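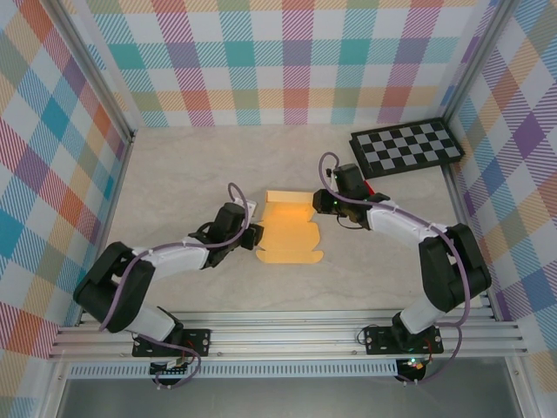

Dataset card

Mirdale Cartons: two-arm demonstrations of folding flat cardstock
Maintained by Colleen Girard and Faraji Ogola
Last edited Sunday, May 10, 2026

Summary

Mirdale Cartons holds 828 teleoperated episodes of two arms working on flat-cut box blanks. It was collected to train a folding policy and to test a claim we keep hearing, that 1000 demonstrations of a contact-heavy task are enough for a policy that generalizes. We stopped short of 1000 for dull reasons (the budget ran to the end of November) and we doubt the missing ones would have changed our minds.

Read the limitations before you download anything.

What an episode contains

Joint positions and commanded positions for both arms, gripper opening, a fixed view of the workspace, and a wrist view from each arm. Episodes start with the blank flat on the table and end when the operator presses the pedal. The pedal means the operator was finished. It does not mean the box was. We added a separate outcome label afterward, by eye, and the two of us disagreed often enough that both labels are kept as outcome_a and outcome_b. Please don't average them.

The checkerboard stays on the table in the fixed view. If your model gets worse when you mask it out, your model was reading the checkerboard. Ours was, for longer than we'd like to admit. The plaid walls deserve the same suspicion. They give a vision backbone plenty of texture to hang on to, and a policy that only knows where it is by the colour of the stripes hasn't learned much about cardboard.

Wrist views

The wrist streams are where most of the useful signal sits, in our view, and also most of the trouble. With the fingers straddling the border between blank and table, what the policy gets is a pale panel next to a pale surface, with a soft shadow along the join.

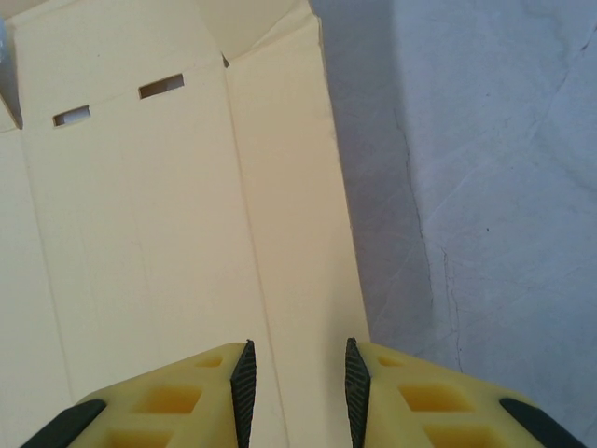

Edges like that are easy for a person and surprisingly hard for a network trained on 828 episodes. The marks and creases in the work surface make it worse. An early checkpoint would go after a dark line in the surface as if it were the side of a panel, and it did so with great confidence. We left those marks in. Anyone wanting a spotless background can find plenty of datasets that have one — and then wonder why nothing transfers.

Colour is another weak point. The same stock can look cream in one stream and closer to yellow-orange in another. We have not colour-corrected anything. The script we were offered for it, part of the Ivance toolkit, changed the shadows along with the hue, and the shadows are half of what shows you a fold.

Limitations

All demonstrations come from 2 operators. Both are right-handed, and it shows in which arm leads.

Success rates from our own baseline, Darko, are not reported here. We ran it on blanks cut from the same template as the training set, and a number from that test would be quoted without the caveat.

There is no force sensing. Claims about "gentle" handling learned from this data should be treated as guesses.

Splits

Train and test are divided by session. An earlier random split, still circulating under the name Jesora, leaks near-identical starts across the line and flatters everything. Don't use it.

Corrections go to Faraji. Send the episode number and the timestep with them.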